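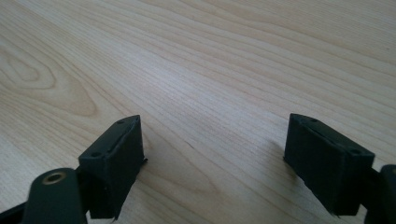

Rundora, July

Table people wanted (part-time, with a possible second season)

Hi! I run Unditz, a small workshop and rental outfit that does one thing: tables. We clean them, fix them up, refinish the tops and send them out to weddings, reunions, school fundraisers and the occasional very large birthday. We own 700 of them now, which sounds like a lot until the summer bookings come in and I'm on the phone begging people to move their party to a Friday. So I need help, and I'd love it to be you.

I'm looking for 2 people to join the finishing room. You'd be working mostly on our Ana tables, the pale wood-grain ones with the thin brown lines and those arched figures in the grain that look a bit like a map of somewhere hilly. They're our most popular top by a mile. They go with everything, they look good in photos, and they show every single fingerprint if you stand in the right light. You'll get very familiar with the right light.

What you'd be doing most days: wiping down tops as they come back, checking them over for scratches, rings, candle wax and glitter (so much glitter), and deciding which ones can go straight back out and which ones need time on the bench. Then there's the bench work itself, light sanding on the solid tops, touch-up, buffing, and a lot of crouching down to look across a surface sideways. I'll teach you all of that. If you've refinished a dresser in your garage and enjoyed it, you're already ahead of where I was when I started.

You'll also help load the truck a couple of mornings a week. The tables aren't terrible to lift but they're awkward, and doorways at old halls are narrower than you'd think. We always carry in pairs.
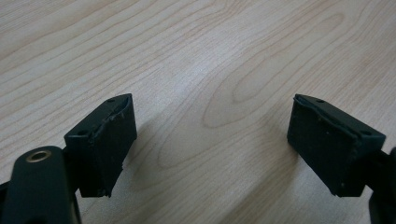

The sort of person who does well with us is a little bit fussy and doesn't mind it. I like people who run a hand over a top one more time before they call it done, and who will come and tell me when they've dinged a corner (we all have, I did it twice last month). You don't need experience. You do need to be on your feet for a full shift and okay with the smell of wood polish, and you need to be 18 or over. A driver's license is handy, but I won't rule you out without one.

Now the practical stuff. Pay starts at $19 an hour, and it's the same for bench work and truck work. Shifts run from 8 a.m. to 1 p.m., four days a week, with some weekend pickups in the busy months that you can say yes or no to. The shop is on the Teuber side of town, behind the feed store, with plenty of parking and a bus stop right across the road. It gets warm in there in the afternoon, so we start early and prop the big door open. Gloves, masks and aprons are all here for you. Lunch is on your own, but there's a fridge and a decent coffee maker, and people do tend to bring in tomatoes this time of year!

Anyone who stays through the end of the season gets an $800 bonus with their last check. If we get on well, I'd be very happy to talk about winter, when things slow down and we do the bigger repairs and all the legs.

To apply, drop by the shop any morning before noon or leave a note in the box by the side door. No resume needed. Just tell me your name, how to reach you, which days you're free, and a few lines about something you've cleaned up, fixed or made. It can be a chair, a bike, your grandmother's cutting board, whatever you like. I read all of them and I call everybody back, usually in the evening once the truck is unloaded.

If you'd like to see the work first, come in and ask for a half-hour at the bench. You'll get an apron and a cloth, and I'll put the coffee on.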